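So the bass is still sitting somewhere behind my left ear and my boots are in the bathtub, which means Trosa happened and I went, and I'm going to write it all down before the good bits blur together. I didn't do this last year and now all I have from that weekend is a wristband and a strong feeling that the Saturday was great.

For anyone new around here, Trosa is the little electronic festival out past Asatville. It's every October, two stages and a barn, and it's mostly house and the slower end of techno, with whatever strange ambient stuff they can fit in before lunch. Day tickets were 40 dollars this time. I know people grumbled about that online, but I've paid more than that to stand in a parking lot and watch a guy press play, so I'm not going to join in.

I drove out with Nusrat, who had the job of picking the music, and she took it very seriously. She had a playlist with 1,426 tracks on it (it has a name, I'm not allowed to publish the name) and she'd skip something after eleven seconds if it didn't match the landscape. There's a stretch before the Asatville exit that's just grain silos and sky, and she put on this long, rolling dub thing with hardly any drums in it, and we both shut up for the whole length of it. I've been trying to find it since. She says she doesn't remember which one it was!

We got in just in time for the end of the opening set in the barn, which I hadn't planned on caring about. It was a woman called Vendula Havlíček, playing very quiet records to people sitting on the floor with coffee. Old piano loops, field recordings, some kind of choir slowed way down. At one point the coffee grinder at the back was in key with the record and she let the loop run until the grinder stopped. I don't know if she did that on purpose. I want to believe she did.

Then lunch (a grilled cheese, very good, no notes) and then the big decision of the day.

If you've looked at the timetable you know the problem. They put Kurniawati Kusuma on the main stage at the exact same time as Pangaribuan in the barn, and I'm still a bit mad about it. Those two draw the same crowd! Everyone I talked to in the food line was having the same argument with their friends. Kurniawati has that run of twelve-inches that got me back into buying records in the first place, and I'd never seen her play. Pangaribuan I've seen twice, but both times it was a short club slot with people shouting over it, and this was billed as a live set, all machines, no laptop, three hours.

We tried to do half and half. Don't do half and half. We caught the start of Kurniawati's set and it was warm and bouncy and the sun was coming in low across the field, people dancing with their coats on, and right as she got to the part where the tempo creeps up and everyone starts to notice, Nusrat tapped her watch and we left. I spent the walk to the barn listening to the set I'd just walked out on get better and better behind me.

And then you couldn't get into the barn. It was full. We stood outside by the side door with a bunch of other people and heard Pangaribuan through the wall, mostly the kick drum and this one high, wobbly synth line that came through the boards clear as anything. After a while the person on the door started letting people in one at a time as others came out, and we ended up inside for the last hour.

That hour, though. I've been trying to explain it to people at work and I keep just moving my hands around. They (it's two people, I only found that out this weekend) had a table full of boxes and cables and hardly looked at each other. There was a bit where everything dropped out except a hi-hat, and it stayed like that for so long that people started laughing, and then they brought the bass line back in one note at a time. One note. Wait. Two notes. Wait. By the time the whole line was there the entire barn was singing it – and it's not a tune you can sing, it has no words, it's just a bass line. I was singing it in the shower this morning.

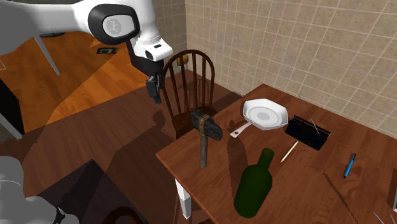 Bradley Naylor wrote to me after I posted my timetable rant to say that I had it backwards, and that clashes are good for a festival. His point is that if you can see everything, then everyone sees the same thing, and they all drive home with the same story. At Trosa you meet someone on the shuttle who was at the other stage and you swap. He stayed with Kurniawati all the way through and says the last forty-five minutes were the best he's heard her play in years, including a version of that B-side with the broken-sounding organ that I've been looking for a clean copy of since forever.

Which, thanks, Bradley! That helps!

I do sort of see it, though. I had the swap he's describing, on the shuttle back to the campground, with a guy who'd seen none of the acts I'd seen. We might as well have been at different festivals. He'd spent the whole afternoon at the second stage, which I'd written off as the place you go to eat your fries, and he was raving about a DJ I'd never heard of who played nothing but records from one tiny label in the nineties. I wrote the label down on my hand and then washed my hand. If that was you, please email me.

What I'd like is for them to put the recordings up. Other festivals this size do it. They used to at Trosa too, back when it was still in the old dance hall, and I still listen to a couple of those sets when I'm cooking. You can hear the room in them, people whooping, somebody dropping a glass. A clean studio mix doesn't do that for me. I asked at the info tent and the answer was that the main stage was recorded and the barn was "sort of" recorded, and that it's up to the artists. So fingers crossed for sort of.

The evening was more straightforward. The headliner was fine. I'm not going to be mean about it, plenty of people around me were having the time of their lives, but it was all build-ups, and after that barn set I had no patience for build-ups. We watched from the back, near the fence, where the sound was muddy but you could get a hot chocolate without waiting. Nusrat fell asleep sitting up for a couple of minutes and denies it.

What I hadn't expected was the after-hours thing. There's a room called Godov in town, above a shop that sells sewing machines, and they'd set it up as an unofficial last stop for anyone who didn't want to go to bed. Low ceiling, one red lamp, a sound system that somebody has clearly spent a lot of love on. Yoga Purba was playing when we came up the stairs and kept going until it was light. Disco, mainly, plus some Indonesian pop from the eighties that I'd give a lot to have the names of, and one very long, very silly drum record that cleared half the floor and made the other half lose their minds. I was in the second half.

The nice thing about Godov is that it's small enough that you can hear people talk between tracks without anyone having to yell. I had a proper conversation about needles. (I've been using the same cartridge for nine years. I've been told this is disgusting. I've ordered a new one.) We left when they opened the curtains, and got eggs at the diner across the street with half the people who'd been dancing next to us, everyone sort of shy all of a sudden in the daylight.

A few practical bits for those of you who asked, before I forget:

Bring real ear plugs, the kind with filters. The foam ones turn everything in the barn to soup.

The shuttle does run late, but it doesn't stop at the lower parking lot after dark, whatever the map says. We walked. It's uphill.

The record stall takes cards now. This was very bad news for me. I came home with a bag I could hardly carry, including two things I already own, and a seven-inch I bought purely for the sleeve that turned into the one I've played the most this week.

Food's better at the second stage. Don't tell anyone at the main stage.

And if you camp, camp on the side by the trees. We were on the other side and got to enjoy somebody's portable speaker until all hours, playing, I swear, the headliner's album.

I'm going to go back through my phone notes tonight, since half of them just say things like "the flute one!!!" and "ask man in orange hat," and see if I can put together a proper list of what got played in the barn. If you were at the morning set and know what that choir record was, leave a comment. Same goes for the long dub thing from the car, if any of you happen to have Nusrat's taste. It starts with rain, I think, or maybe that was the windshield.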